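Galería: manipulación bimanual alrededor de una mano artificial

El grupo de manipulación de Clodusum, en Istport, trabaja desde febrero en un método para que dos brazos aprendan tareas finas junto a una mano humana. Como sujeto se usa una mano artificial de práctica de manicura, del tipo que se vende a las escuelas de estética. Tiene la ventaja de que no se cansa ni se aparta, y el inconveniente de que tampoco avisa cuando se la aprieta.

El método parte de demostraciones teleoperadas. Una persona guía los dos brazos, se registran las imágenes de las cámaras y las posiciones de las articulaciones, y con ese material se entrena una política que predice tramos cortos de movimiento. La novedad respecto a nuestro trabajo anterior está en el muestreo: los tramos en los que una pinza se encuentra cerca de los dedos pesan más durante el entrenamiento que los desplazamientos largos por el aire, que son fáciles y ocupan la mayor parte de cada grabación.

El conjunto completo reúne 3.000 demostraciones. De ellas, 2.000 se usaron para el entrenamiento principal y el resto se reservó para ajustes y comparaciones.

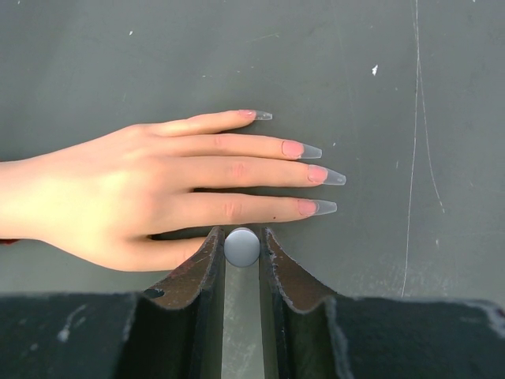

La pinza sujeta una pieza redonda de color gris claro junto al dedo índice de la mano de práctica.

Las vistas de muñeca resultaron ser las más útiles para el tramo final. Cuando se entrenó la misma política sin ellas, los brazos llegaban a la zona correcta pero cerraban la pinza demasiado pronto o con un desvío lateral. Mireille Leclerc, que diseñó la comparación, mantuvo iguales todos los demás parámetros – también la duración del entrenamiento – para que la diferencia pudiera atribuirse a las cámaras.

En 348 ensayos de evaluación, la política con muestreo ponderado completó la tarea en el 73 % de los casos. Los fallos más frecuentes fueron de agarre: la pieza se escurría al levantarla o quedaba girada entre los dedos de la pinza. Los contactos no deseados con la mano se anotaron aparte, aunque la tarea terminara bien.

Bożena Borkowska revisó las grabaciones de los fallos y propuso separarlos según el brazo que los inicia. Con esa clasificación se vio que muchos errores atribuidos a un brazo empezaban en el otro, que se había detenido unos milímetros antes de lo debido. La versión siguiente del método, que llamamos Flivcombe, añade una señal compartida de avance entre los dos brazos. Todavía no hay resultados suficientes para publicarla.

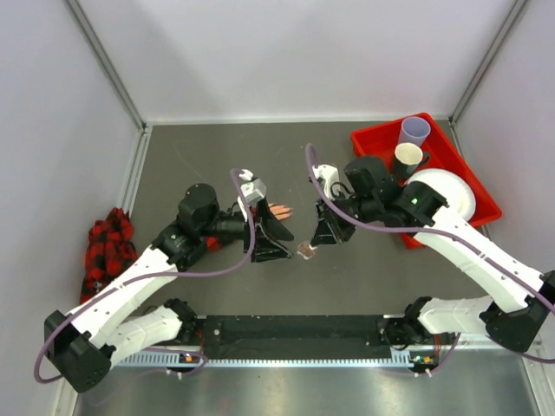 ¿Se puede aplicar el método con un solo brazo?
El entrenamiento funciona igual y el muestreo ponderado no depende del número de brazos. Lo que se pierde es la coordinación, de modo que las tareas que exigen sujetar con una pinza y colocar con la otra quedan fuera.

Las tablas con los resultados por tarea están en el informe técnico, junto con los criterios que se siguieron para dar un ensayo por válido. El código de muestreo se publicará en el repositorio del proyecto Vermeulen cuando termine la revisión interna.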